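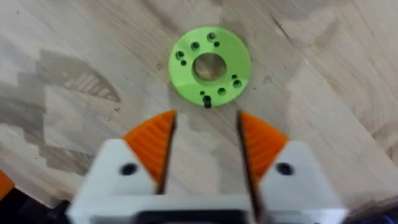
What Is a Scrum?

If you watch rugby for the first time, the scrum looks very strange. Many big players hold each other and push like one large animal with many legs. Why do they do it?

A scrum is a way to start the game again after a small mistake. For example, a player from Kernport drops the ball forward. This is called a knock-on. Now the other team, Bonov, may put the ball into the scrum.

Each team sends eight players, and they are called the forwards. Three stand in the front row, and the one in the middle is the hooker. The hooker tries to pull the ball back with the foot. Behind them are the other five, and they push.

How heavy is it? The forwards of Bonov weigh over 900 kilos together. It is like a small car!

The referee says three words: "Crouch, bind, set." Crouch means to bend down. Bind means to hold on to the other player's shirt. At "set" the two front rows come together. Nobody may push before the ball comes in.

In children's rugby the scrum is smaller, and in many places the young players are not allowed to push at all. Please do not try a scrum at school without a coach. The neck can be hurt very easily.

Last updated: June
Shares: 275 | Comments: 3

Comments

My son plays hooker for Urnia under 13 and now I finally understand his job. Thank you

what happens if the ball gets stuck in the middle??

We read this on Sunday before the Jang match, my daughter was shouting "crouch, bind, set" at the TV!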